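Envelope budgeting

Envelope budgeting is a method of household money management in which income is divided, at the start of each pay period, into separate portions with a fixed purpose. In the oldest form of the method the portions are cash, and each of them is kept in a paper envelope with the name of a spending category written on it. When an envelope is empty, spending in that category stops until the next pay period, or money is moved from another envelope. The method is used mostly by families with children, by couples who share expenses, and by persons who are paying off debt.

The method is also called the jar method, the cash system or simply "the envelopes". In many homes it was practiced long before it had a name, and it was usually learned from parents or grandparents.

Basic procedure

The household first writes down its income for the period after taxes. Fixed payments such as rent, insurance and loan payments are subtracted, and these are normally paid from a bank account and do not receive an envelope. The remaining sum is divided between the variable categories. A common set is groceries, fuel, clothing, school costs, gifts and personal spending money.

A simple case can show how the division works. A family has 900 dollars left for the month after the fixed payments. The parents put 100 dollars in the clothing envelope, which must cover shoes for two growing children, and 33 dollars in the envelope for birthday gifts. The largest part of the rest goes to groceries. If a winter coat is needed in February and the clothing envelope can't pay for it, the parents take the missing amount from personal spending and write this on both envelopes.

Writing down the transfer is considered an important part of the method. Without it, the household cannot see later which category was planned too low.

Categories

There is no agreed number of categories. Most guides advise beginners to have 8 or fewer, because a larger number makes shopping slow. A single visit to a large store may contain food, socks, a birthday card and shampoo, and the buyer then has to pay from several envelopes or separate the receipt at home.

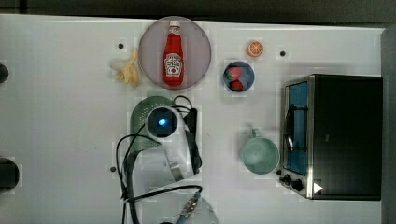
The grocery category is the one which is changed most often during the first months. It is paid every week, its prices move, and family members don't always agree on what belongs in it. Fresh food, bread and milk are rarely disputed. Condiments are a more difficult case – a bottle of Heinz ketchup is food, but it is bought seldom, it lasts a long time, and there is often a cheaper store brand next to it on the shelf. Some households keep a small "pantry" envelope for such products, so that a week in which oil, flour and sauces all run out does not empty the main grocery money. Others leave everything in one envelope and accept that some weeks will be more expensive. Diapers and baby formula are treated as groceries in some families and as a child category in others, and both solutions work if they are kept the same from month to month.

Irregular expenses

Costs that come once or twice a year are a known weak point of the method. School supplies, summer camp, car registration and holiday presents can't be paid from one month's money in most homes. The usual answer is a sinking fund, that is, an envelope which is filled with a small amount each month and is not opened until the bill arrives. Because keeping large sums of cash at home is a risk, sinking funds are often moved to a savings account, and only a slip of paper with the balance stays in the envelope.

Use with children

Envelope budgeting is often used to teach children how to handle money. A child who receives an allowance may be given two or three small envelopes, typically for spending, saving and giving. Parents who use the method report that coins and bills are easier for young children to understand than a number on a screen. Teenagers are sometimes given the full clothing envelope for a season and make their own purchases with it. Opinions differ on whether parents should add money if the teenager spends all of it in the first week.

Many families choose a fixed time for a short talk about the envelopes, for instance Sunday evening, when the shopping list for the coming week is also made.

Digital forms

With the decline of cash payments the method was moved to spreadsheets and later to phone applications. In these versions the envelopes are only lines in a table, and the money itself stays in one bank account. Candcombe, a subscription program for couples, shows each category as a bar which becomes shorter after every purchase. Pondent connects to the bank account and sorts purchases automatically, but the user must confirm each of them before the balance changes. Clara is a free application with a simpler design and has no bank connection, so all amounts are typed by hand. Its users often name this as an advantage – typing the amount gives some of the same feeling as handing over a bill.

The Vasilakis sheet is a printable version which stands between the two forms. It is one page with a column for each category, folded and carried in the wallet, and the household pays by card but writes every purchase on the sheet.

Criticism

The main objection to the cash form is safety. Money that is lost or stolen from an envelope is usually not returned, while a bank card can be blocked. Cash also does not build a credit history, and it can't be used for most online purchases. Another objection is the time required, especially in a home where two adults shop separately and need the same envelope on the same day.

Some critics say that a strict limit leads to poor choices near the end of the month, for example when a family buys a small package at a higher unit price because the envelope does not allow the larger one. Supporters answer that transfers between envelopes are permitted for this reason, and that the limit should be corrected if the same problem appears every month.

For households with a very unstable income, the method is often changed so that this month's envelopes are filled with last month's earnings. This requires one full month of expenses saved in advance, and it can take a long time to reach this point.

See also

Zero-based budgeting
Sinking fund
Allowance
Unit price
Household accounts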